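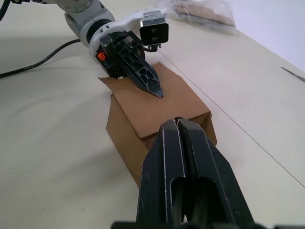 査定レポートの数字は、成約価格なのか売出価格なのか。Anselmo Lacerdaからそう問い合わせがあり、前の版の製品ページでは読み取れないとのことだった。回答は成約価格である。売出価格は参考列にのみ表示し、推定値の計算には使用しない。この点を含め、記載を改めた。

# Brulgate 住宅価格査定モジュール

更新日:2022-04-19

Brulgateは、中古住宅の売買仲介会社向けの価格査定モジュールである。対象物件の属性と周辺の成約事例から推定成約価格を算出し、根拠となる事例一覧とともにPDFまたはCSVで出力する。単体では動作せず、物件管理システムJolleroの追加機能として提供する。

## 対象物件

- 戸建住宅(土地付き)
- 区分所有マンション
- 住宅用地(更地)

一棟収益物件、店舗併用住宅、借地権付き建物は対象外。借地権付き建物を登録した場合、査定ボタンは無効になる。再建築不可の物件は登録できるが、推定値は表示されず、事例一覧のみが出力される。

## 仕様

| 項目 | 内容 |
|---|---|
| 型番 | BG-912 |
| 動作環境 | Jollero 11以降 |
| 価格の基準 | 成約価格(税込) |
| 推定方式 | 取引事例比較、ヘドニック回帰 |
| 出力形式 | PDF、CSV |
| 事例データの更新 | 月次 |
| 同時ログイン | 1契約につき2名 |
| 表示言語 | 日本語、英語 |

## 推定方式

推定方式は2種類あり、査定ごとに選択する。

**取引事例比較** 同一エリア内の成約事例を抽出し、面積、築年、駅距離、接道、階数で補正する。補正率は管理者画面で変更できる。変更履歴はレポートの末尾に記載される。

**ヘドニック回帰** エリア単位で係数を推定し、対象物件の属性を代入する。事例の少ないエリアでは信頼区間が広がる。区間の幅が管理者の設定した上限を超えると、推定値は灰色で表示され、PDFには出力されない。

両方式の結果が大きく異なる場合も、自動的な平均化は行わない。どちらを採用するかは担当者が判断し、理由欄に記入する。理由欄が空白のままではレポートを確定できない。

## 季節調整

成約件数と価格には季節による変動がある。3月は転居に伴う取引が集中しやすく、前月比だけでは相場の方向を判断しにくい。本モジュールのグラフは初期設定で前年同月比を表示する。前月比に切り替えた場合は、原系列と季節調整済系列の両方を描画する。

季節調整済系列は月次更新のたびに過去分も再計算される。発行済みのレポートの数値は発行時点で固定され、再計算の影響を受けない。

## 事例データ

事例データはAnsari形式で配信される。自社の成約台帳を追加する場合は、同形式のCSVに変換して取り込む。必須列は次のとおり。

- 成約年月
- 成約価格
- 所在地(町丁目まで)
- 専有面積または土地面積・延床面積
- 築年月(更地は空欄可)

文字コードはUTF-8。成約価格の単位は円とし、万円単位の値は取込時にエラーとなる。同一物件と判定された行は保留一覧に入り、手動で統合または削除する。

地番表記と住居表示の照合にはPletachの住所辞書を使用する。町名変更の直後は照合に失敗することがある。その場合は旧町名で再検索するか、座標を直接入力する。

## 制限事項

- 推定値は仲介業務における価格提案の参考資料であり、不動産鑑定評価書に代わるものではない。
- リフォーム履歴は自由記述欄に記録されるが、推定値には反映されない。
- 内覧時の所見、日照、騒音は補正項目に含まれない。
- Jolleroの閲覧専用アカウントからは査定を実行できない。

## 契約と導入

契約は年単位。導入時に、利用エリアの指定と管理者アカウントの登録が必要となる。エリアの追加は随時受け付け、翌月の更新分から配信対象に加わる。解約後も発行済みPDFは保存、閲覧できるが、査定画面と事例一覧には接続できなくなる。

見積りの依頼は、Jolleroの管理者画面にある「追加機能」から送信する。未契約の場合は、Jollero本体の見積りと同時に申し込む。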